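Give the Small Teams Their Winter Back

I have followed motorcycle racing for most of my life, first from the grass bank at Urnberg and later from a plastic chair in the timing room. I say this so the reader knows that I am not against progress. But I think the plan to allow unlimited private testing in our regional 300 class is a mistake, and I want to explain why before the clubs vote in January.

Until now each team had three test days before the season. It was a strict rule and many people complained, me also. If it rained on one of your days, you lost it. Silvan Hubmann lost two of them in the same spring, and he went to the first race with a fork setting he took from his notebook of the year before. He finished ninth. In the summer he won twice. The rule was hard for him, but it was equally hard for everybody, and this is what I want to keep.

With the new plan, any team can rent the circuit as often as it can pay. The rent at Urnberg is 1,760 euros for one day, without fuel, tires or the doctor. For Ernard, which has a truck with two floors and its own cook, this is a small bill. For the Todorova family it is a good part of the season. Stojan Todorova told me they can pay for one extra day if his daughter Jasmina's old bike is sold before spring. I do not think a championship should depend on this.

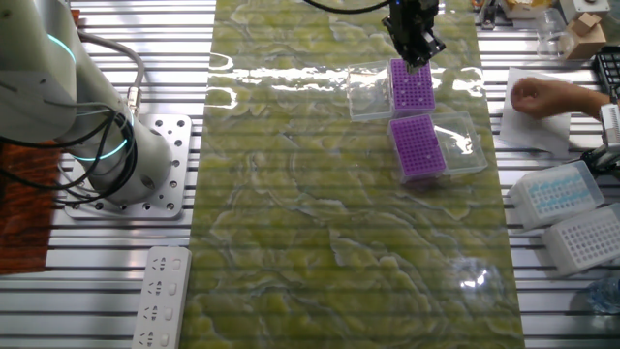
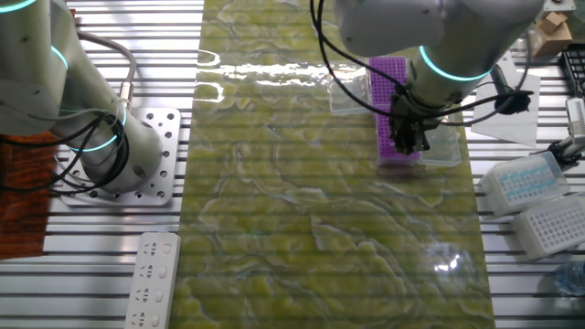
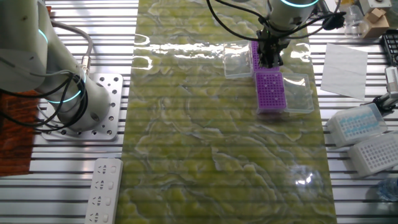 The friends of the plan say that more laps make safer riders, and I take this argument seriously. Teodora Mujić, who trained young riders for many years and whose opinion I respect, wrote that a seventeen-year-old with 484 laps behind him will fall less than one with 59. She is right about this. But the laps do not go to the seventeen-year-olds who need them. They go to the ones whose parents already bought them laps in Spain. And the surface at Urnberg in the cold months is not a good teacher. When the low sun comes over the last corner, the asphalt shines the way that green marbled mat does, with one bright band across the upper part, and a rider cannot see where the grip finishes. I would not like to send a beginner there ten times only because the calendar permits it.

There is also the matter of tires. Sturkotus supplies one compound for the whole class, and this was the best decision the clubs made in the last years. Everybody has the same rubber, so the lap times tell you something about the rider. But if one team tests on it all winter and the other one sees it for the first time in April, the tire is the same only on paper. The rich team will know at which lap the rear begins to slide. The poor team will learn it during the race, usually in the gravel.

Mahfuz Khondokar, who is preparing engines for half of the paddock, disagrees with me strongly. He says the rule is already broken, that teams go to airfields and kart tracks and nobody checks. I believe him. I have also seen a van from Vashisht at an airfield where it had no business to be. But if a rule is not respected, the first thing to try is to check it better. We did not remove the weight limit when somebody was caught with lead missing from the fairing. We bought a better scale.

What would I do instead? Keep the limit, but raise it a little. Give each team a rain day, so that a day which is lost to weather comes back to it. Make two of the test days common, with all the teams on the track together, and let the clubs share the rent. The new riders would get their laps, the doctor would be paid once, and the spectators could come too, as they did when I was a boy. We brought soup in a thermos and watched until our feet were frozen.

I know that the bigger teams have many votes, and that the circuit also likes the plan, as it would earn money in months when it is normally closed. These are real interests and I do not blame anybody for having them. I ask only that the clubs look at last year's entry list before they raise their hands, and think about which of those names would still be on it two seasons from now.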